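Zedport pauses home kitchen trials after gripper fault, and I want to tell you why

CLOLCOMBE, May – Posted by Kirsty Doolan, head of home trials, Zedport

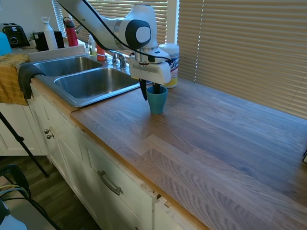 We've stopped every one of our kitchen trials for now, and I'd rather you heard it from me than read a half-right version somewhere else. On a Wednesday morning, at 9:40, one of our arms kept squeezing after it had been told to let go. Nobody was hurt. A drinking glass broke in the gripper, a few pieces went into the sink and the rest went on the floor, and the person in the room hit the stop button and walked away from it, exactly as she should have. The job was the plainest one we have, picking up a cup from the counter beside the sink. It's a harder grab than you'd think, with one finger going down inside the cup and the other staying outside the rim, and the wall of the cup pinched between them. A teal plastic tumbler will put up with a lot of pinching. Glass won't, and we had moved on to glass that week.

So what went wrong? Each finger has a sensor that tells the controller how hard it's pressing. When the outside finger's sensor dropped out for a moment, the software should have opened the hand and waited. Instead it held on to the last good reading, decided the grip was too light and went on closing. It did that for 2 seconds. That doesn't sound like much until you're standing next to it, and I've watched the recording enough times now to tell you it feels long!

Lindsay Whitcombe, who runs our controls team, had the cause pinned down by the following evening. We then went back through the logs from the whole trial – 2,149 grasps, all of them – and found 19 where the same sensor had dropped out. In the others the signal came back quickly enough that no one saw a thing. That's the part that bothers me most. Those events were sitting in our own records, marked as "recovered," and we'd set things up so that nothing marked "recovered" ever got looked at by a person.

"We treated a dropout as noise," Lindsay told me when I asked her for something I could quote. "It should have been a stop. We've changed that, and we've changed who gets the alert."

Here's what we're doing. Any lost reading from either finger now opens the hand and halts the arm, and it stays halted until someone restarts it by hand. There's a hard ceiling on grip force that sits outside the main software. Every "recovered" event goes to Wiremu Tipoki, our safety lead, the same day. We're also replacing the sensor cable on all of our grippers with a part from Hutapea that has a locking connector, as the old push-fit plug can work itself loose when the wrist turns a lot (and in a kitchen, the wrist turns a lot).

We've asked Zornia to check the fix for us. They're an outside test lab and they don't answer to me. Adoración Cantero and her team will be pulling the plug on our sensors in every awkward way they can come up with, and we'll publish her report in full, including anything in it that makes us wince. Trials start again when she signs off, and I'm not going to guess at a date.

To the families who have had an arm in the house – thank you, and I'm sorry. You should all have had a call by now. Please leave the arm switched off at the wall, and please don't try to move it yourselves, even if it's in the way of the dishes. We'll come to you. If a cup or a glass has ever cracked, chipped or come out of the gripper looking odd, I'd love to know about it, even if it seemed too small to mention at the time. Plastic counts too.

One more number, as I've been asked for it twice already: our grasp success rate for the trial was 95 percent. We won't be using that figure in any of our materials until the logs have been rescored, with all the dropouts counted as failures.

Press contact: Isla Mahuika, Zedport communications, Clolcombe office. Isla can set up interviews with me or Lindsay and can send the incident timeline on request.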